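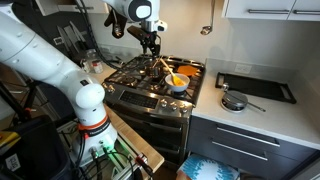

Scrambled eggs, then. A thread, because I have opinions and the kettle's still boiling. My whole position is that you should mix them properly before they go anywhere near a pan. Fork, whisk, I don't mind. The wooden spatula in the white bowl is fine too, if you've got the patience of a saint, and the yellow stuff in there looks beaten enough for me.

2/ Keeping the bowl on the hob is a habit I defend to anyone who'll listen. Mavis Oyelaran says it's slovenly. Mavis Oyelaran has a kitchen the size of Wernness and can put her bowl wherever she likes.

3/ Pans. I own 8 and use two. The rest live in a drawer and clank whenever a lorry goes past. One of them is from Polus and has never met an egg it didn't want to keep forever.
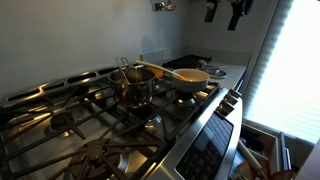
Steel saucepan, pale pan, a lot of cast iron.

4/ The case for the pale pan: you can see what the eggs are up to. The case against: you can also see everything they leave behind. Low heat, knob of butter, and keep stirring even when it seems nothing is happening. Nothing is happening. Stir anyway.

5/ Kenji Brannigan has just replied asking about milk. No, Kenji.

6/ Cast iron grates look marvellous in the shop. Then a bit of egg goes down between the bars and you're there with a toothbrush at 30 minutes past bedtime, wondering about electric.

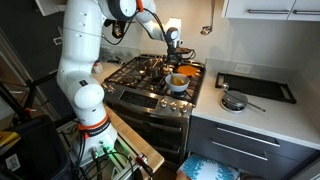
White bowl front right, little saucepan at the back. Black tray keeping out of it on the worktop.

7/ Take them off while they still look slightly wrong. They carry on cooking on the way to the toast, and if the toast isn't ready that's between you and the toaster.

8/ Salt at the end. Delphine Brannigan salts hers at the start and we've agreed to talk about other things.

9/ Kettle's done. Muting this before the milk people wake up.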